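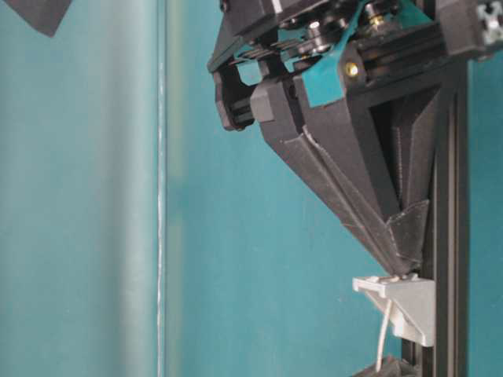 Why Is the Sea Salty?

An explainer for readers aged 8 to 11

Sea water is a mixture. Most of it is plain water, and the rest is mainly salt that has dissolved. To dissolve means to break up into pieces so tiny that they spread through a liquid and can no longer be seen. Stir a spoonful of table salt into a glass of warm water and the same thing happens. The grains disappear, but the salt is still there.

Where the salt comes from

Most of it starts out in rocks on land. Rain picks up a gas called carbon dioxide from the air, and this makes the rain a very weak acid. It is far too weak to hurt skin. Over thousands of years, though, it slowly wears rock away and carries off small amounts of minerals. Streams carry the minerals to rivers, and rivers carry them to the sea.

A second supply comes from the sea floor. In some places water seeps down through cracks, is heated by the hot rock below, and comes back up with minerals dissolved in it. The openings are called hydrothermal vents. Volcanoes under the sea add more.

Table salt is made of two parts, sodium and chloride. These are also the two most common dissolved materials in the sea. Magnesium, calcium and potassium are there too, in smaller amounts.
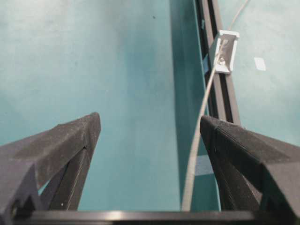 Petersen asked why rivers do not taste salty if they are the ones carrying the salt. Rivers do contain salt, but very little of it. The water in a river is always moving on, and new rain keeps replacing it. A tongue cannot detect such a small amount.

The sea is different. Water leaves it mainly by evaporation, which means that it turns into a gas called water vapor and rises into the air. Salt does not evaporate with it. The vapor forms clouds, the clouds drop rain, and the rain goes around again. The salt stays behind.

How salty is it?

One liter of average sea water holds 35 grams of salt. Some seas are saltier than others. The Red Sea lies in a hot, dry region, so it loses a lot of water to the air and gets very little rain. The Baltic Sea is cool and has many rivers running into it, so it is much less salty.

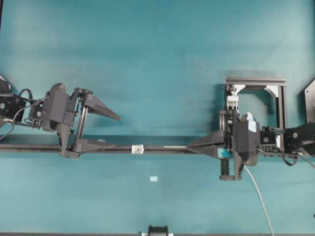 The sea is not getting saltier very fast, even though rivers never stop. Salt is also being removed. Some minerals settle on the bottom and become part of new rock. Shellfish and corals take calcium out of the water to build their shells and skeletons. Sometimes a shallow bay is cut off and dries up, leaving a thick layer of salt on the ground — many salt mines are dug into layers like this.

Try it

You need a cup of warm tap water, 2 teaspoons of table salt and a dark plate with a rim.

Stir the salt into the water until no grains are left. Pour a thin layer onto the plate. Put the plate on a sunny windowsill and leave it for a few days. Look at it once a day and write down what has changed.

When all the water has gone, look at the crystals with a magnifying glass. Table salt tends to form small cubes.

Words to know

Dissolve: to spread through a liquid in pieces too small to see.
Evaporate: to change from a liquid into a gas.
Mineral: a natural solid material found in rocks.
Salinity: the amount of salt in water.

Last updated November 28, 2025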